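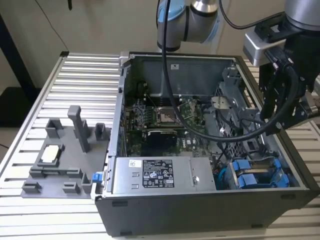
Boglárka Fodor

Plolis: seating a desktop CPU with a home-built cell

Plolis is the code, the printed parts and the recordings for a robot cell that works on old desktop computers. It was built at the Trirthorpe shared workshop, on the slatted aluminum table in the back room. The computer is a Dell tower with the side panel off, lying on its side so the board faces up. The processor waits in a printed fixture to the left of the case.

The repository covers two tasks. The first, seat_cpu, picks the processor out of the fixture and sets it in the open socket. The second, carrier, takes hold of one of the blue drive carriers and pulls it clear of the bay. Closing the socket frame is still done by hand.

What is in the repository

control/ has the motion scripts and the gripper driver.
fixture/ has the STL files and the source for the fixture plate.
calib/ has the table, fixture and wrist camera calibration.
episodes/ has the recordings, one folder per attempt.
notes/ has Margit's build log, scanned from paper. It is out of order in places.

Requirements

Python 3.10 or newer, numpy and OpenCV. The gripper driver talks over a USB serial adapter. It has only been run on Linux. Gyula Gál got the playback tool working on Windows, but the control scripts will not start there.

Fixture plate

The plate was drawn by Zsolt Kerekes and printed in gray. It holds the chip in a shallow rectangular recess and has a tall post near the center that is used to find the plate during calibration. Print it flat, no supports. If the recess comes out tight, sand the walls and leave the floor alone. A chip that sits tilted in the recess arrives tilted at the socket, and the approach script does not correct for that.

The low rail under the recess was added in the third version. Files named plate_v1 and plate_v2 are kept only so the early episodes can be replayed against the right geometry.

Gripper

The gripper is a parallel type with black fingers. The finger pads are our own and are listed under fixture/pads. The Grokex pads we tried first were too thick to get between the carriers, and they left a smear on the heat spreader. The pad spacing in config.yaml is for our pads. Opening is limited to 40 mm in software. Do not raise this inside the case.

Running a task

1. Lay the tower on its side with the front toward you and push it against the table stops.
2. Open the socket frame and check that the lever arm is out of the way.
3. Put the chip in the fixture with the corner mark toward the post.
4. Run calib/check.py and compare the overlay with the post.
5. Run control/run.py with the task name.

Keep a hand near the stop switch. Step 4 takes less than a minute and should be done every time the tower is moved, even a little. Most of our bad runs in October came from skipping it.

Unplug the computer before anything else. Ours has no power cord in the workshop at all.

Episodes

There are 432 episodes in the current release. Each folder has the wrist video, the fixed camera video, joint positions, gripper opening and a small text file with the task, the operator's initials and the result. Results are "done", "partial" or "stopped". Partial means the part was moved but not to where it belongs. For seat_cpu, an operator looked into the socket after each run and wrote down the result; no sensor is involved.

Both videos are stored as recorded. Lighting changes through the day, and runs made after 5 p.m. are darker on the fixed camera. We did not correct this. Time stamps come from the control computer, and the wrist video can trail the joint data by up to 40 milliseconds. The playback tool has a setting to shift it.

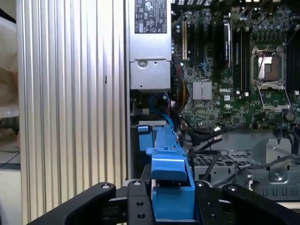

Wrist camera view, carrier task: gripper at the blue carrier handle, CPU socket open and empty.

The carrier handle is the harder part to find from the wrist. The gripper takes up the bottom of the view, and the black cables near the drive cage can confuse the edge detector. We switched to matching on the blue color, which works on this case because the carriers stand out against the gray sheet metal. It will not carry over to a case with black or gray carriers.

The cables inside the case were left as they are. Anahera Tautahi tied them back for some early runs, and the model trained on those did badly once the ties came off, so the tied runs were moved to episodes/old and are not part of the release.

Known problems

The arm's own cable hangs in a loop over the open case. On long moves to the right it can brush the drive cage. Slow the move down or go up before going across. The via points in run.py do the second.

The ribbed table throws back bright stripes in the wrist video when the lamp is on the left. Auto exposure then hunts for a second or two. Lock the exposure if you plan to retrain.

The gripper driver sometimes reports a closed grip on nothing after a serial reconnect. Restart the script. Zsolt has a fix in a branch, but it has not been tested with the new pads.

check.py quits without a message if the wrist camera is in use by another program.

Using other computers

Nobody here has tried a different tower yet. The poses are stored relative to the case corner, so a second case of the same model should need only a new calibration. For another model, record the socket, the bay and the power supply corner again with control/teach.py. The power supply is there as a keep-out zone and matters more than it looks in the config, as the wrist passes close to it on the carrier task.

Credits

Fixture and pads: Zsolt Kerekes
Build log, wiring, table stops: Margit Kerekes
Control code and this file: Boglárka Fodor
Recording and labels: Anahera Tautahi, Gyula Gál

Code is under the MIT license. Recordings and printed parts are CC BY 4.0. Please name the Plolis project if you reuse the episodes.

Questions and broken files go in the issue tracker. Include the episode folder name and the output of check.py. For pad or plate prints, say which printer and material you used, and measure the recess before you write.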